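Skoltari Pretend Grocery Project
Progress report to the Leser Fund
28/07/2026

We're a little past the halfway mark, and we are so happy with how this is going! The short version is that the grocery activity has a settled set of items, a written activity sheet that people can follow, and a lot of bagging and unbagging behind it. The longer version follows.

What we set out to do

The grant paid for a simple, repeatable activity built around putting groceries in a shopping bag and taking them out again. We wanted play fruit in different shapes and sizes, a plate to set it out on, and plain plastic shopping bags like the ones everybody has stuffed under the sink. The first order from Nowicki came to 28 pieces of artificial fruit. We kept 21 for regular use and put the others away as spares.

Where things stand

The activity sheet is in its second draft and now covers 12 bagging orders, up from nine in the spring. Round fruit going in on top of something lumpy is still our favorite, because the pieces settle differently every time. Grapes are the star here. A bunch takes up a lot of the bottom of a bag and anything set down next to it tends to end up leaning.
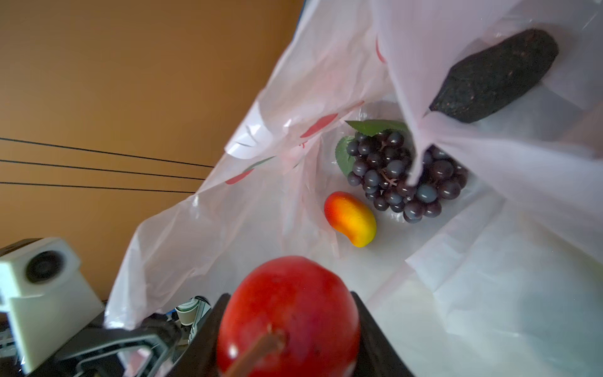

Apple over the open bag, with the grapes and mango already in the bottom 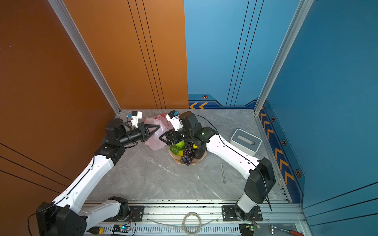
Bags turned out to be the part we had underestimated. A new one lies flat and clings to itself, and after a few rounds it goes soft and crumpled and the handles flop wherever they like – usually across the opening. We first thought we would replace them often. We now keep the worn ones in the mix on purpose, since a bag at home has been used before too. The Enum budget line for bags is well under what we planned, and we'd like to move what's left over to more fruit.

The fruit itself has held up nicely. A few leaves have come loose and been glued back, and one pear lost its stem for good.

Still to do

The unpacking half of the sheet needs work. Taking fruit out and arranging it on a plate sounds easier than packing, but the draft doesn't yet say what to do when a piece rolls away. We also want to add a few vegetables before the final report, mostly long ones that stick out of the top of a bag.

Spending is on track apart from the bags. If the fund agrees to the change, we would place the next Nowicki order right away and have the new pieces in use two weeks after delivery. Receipts through the end of June are attached separately, and the July ones will follow with the next claim.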